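Home Stories Serials Submissions About

The Sorting Arm

17 October 2023

I hadn't meant to become a person who reviews robots. I used to do toasters. I did kettles too, and one awful spring I did nothing but garden hoses, but toasters were my bread and butter (sorry) until the magazine got bought and the new people said the future was in automation for the smaller workshop. So they sent me to Prindmont on a train with a broken heater, and that's how I met the Talora.

The Talora is a robot arm with a subscription. You rent it by the month, it comes in two crates, and a man comes with it for the first day to bolt it down and be cheerful at you. My man was called Khang Mạch and he'd brought his own teabags. The firm he worked for was Avard, who make the arm, and Choi, who write whatever goes on inside it, were on the other end of a phone that he kept face down on the windowsill.

"They ring when it's learning," he said. "They get excited."

I'd been given a room over a closed-down carpet shop, with a camp bed next door, and 120 pages of handbook. The deal was that I'd live with the thing, put it to work and write 2,000 words. At home I've got a mug that says WORLD'S MOST THOROUGH WOMAN, which my sister meant as an insult, so I read the handbook right through on the first night. Page 66 was the one I liked. It said, in a box all by itself: The arm will tidy to the standard it is shown.

Well, fine, I thought. So will most people.

Khang went home at teatime. Before he left he tipped a bag of blocks on to the board and showed me how to teach it, which you do by moving the arm yourself with a handle until it's got the idea. It's a lovely feeling, I'll admit. It's like dancing with somebody who doesn't mind that you can't. We went over to a block, we nudged it along, we came away again. I did that until my shoulder ached and then I pressed the green button and let go, and it carried on without me.

I wrote in my notes: quiet. Then I wrote: slower than me. Then I crossed that out, as I'd stopped for a biscuit and it hadn't.

What I wanted from it was colours. Every buyer would want to know that, I reckoned – can it put like with like, and will it do it again tomorrow? By the second evening it was doing blues to the left and reds to the right, with the greens somewhere in between, and I was so pleased I rang my sister. She asked what it was for. I said it was for small workshops. She asked what it was for again, in exactly the same voice, and I said I had to go.

The trouble started with the yellows. I'd never shown it the yellows, you see. I'd been working through the bag in order and I'd got tired and gone to bed, and I must have left them out on the board with the rest. All mixed up, I'm sure of that. I can still see them. In the morning I came through in my socks with my tea, and they'd been put together, down on the right, with the heart in front of the other one.

I rang Khang.

"Did you leave it running?" he said.

"No."

"Did you press the green button?"

"Khang, I was asleep."

He was quiet for a bit, and I could hear a kettle going at his end. "Take a picture of it," he said. "Don't touch anything. Choi will want to see."

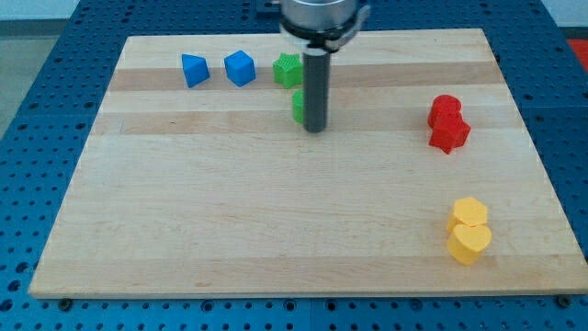 The board on my third morning in Prindmont, yellows front right.

Choi didn't ring. I'd thought they would, what with them being so excitable. I sat with the arm all that day and it did its blues and its reds like a lamb, and each time I jumbled the yellows it left them exactly as they were. I jumbled them nicely, I jumbled them rudely, I turned the heart upside down. Nothing. I went to bed with the plug out of the wall and the plug on my pillow, which is not a thing I ever had to do with a toaster.

I slept like a log. And when I went through, there they were, side by side with the heart in front, and I stood there a good long while before I noticed my own hands. There was a bit of yellow under one thumbnail, like you get from new paint.

I've walked in my sleep since I was little, I should have said. My mother used to find the cutlery drawer done by size. I hadn't done it for years, not since before the toasters, and I'd honestly thought it had gone off somewhere for good. So I plugged the arm back in and I took hold of the handle, and I showed it the yellows properly, wide awake, in my dressing gown. It had them before breakfast.

The piece came out at 1,484 words, which was short, and the new people never mentioned it. I gave the Talora four stars. I took one off for the handbook, which could do with an index, and I said the rental was fair if you had the work for it. I left out the rest.

Khang came back at the end of the month with his spanners. He asked whether it had ever happened again, the business with the yellows, and I told him no. He looked at the board and then at the camp bed through the open door, and he got his teabags out.

"People do get fond of them," he said. "We had a chap in April who wouldn't let go of the crate."

I laughed at that. Then I asked him, while he was down there with the bolts, what a second month would cost.

More stories
The Lodger's Piano
Two Doors Down from the Sea
A Short History of My Aunt's Gloves
Every Other Lamp Post

Contact us | © The authors | Back to top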